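Zdzisław Walczak
@zwalczak · 9/5/21

ok so I've spent the whole arvo marking out a grid with blue tape and I have opinions

1/ buy the good tape. I got the cheap stuff from Gandolley, 2 rolls, and it tears if you look at it sideways. my thumbnail is wrecked

2/ do your long lines first!! I started with the short ones in the corner like a goose and nothing met up. pulled the lot and began again after a cuppa

3/ a long straight bit of timber beats a tape measure. you lay it down, run the tape along it, done. mostly done. mine still lean a bit

4/ someone asked what the squares are for — sorting! everything from the Zarkent tubs gets a square, and whatever hasn't got a square by July goes to the op shop. 39 tubs. I know

5/ no I'm not redoing the ragged bits. there's a gap in one of the rows and a crumpled patch near the middle and I can live with both

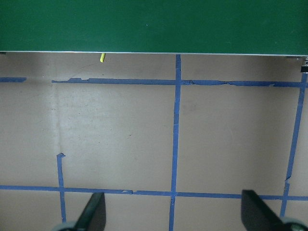

6/ blue was the right colour though, shows up a treat on the beige. I nearly went with white and I'd have been squinting at it all winter

7/ next job is labels. my sister reckons chalk, I reckon masking tape and a fat marker. will report back

8/ also my knees are gone. if you've got a foam kneeling pad, use it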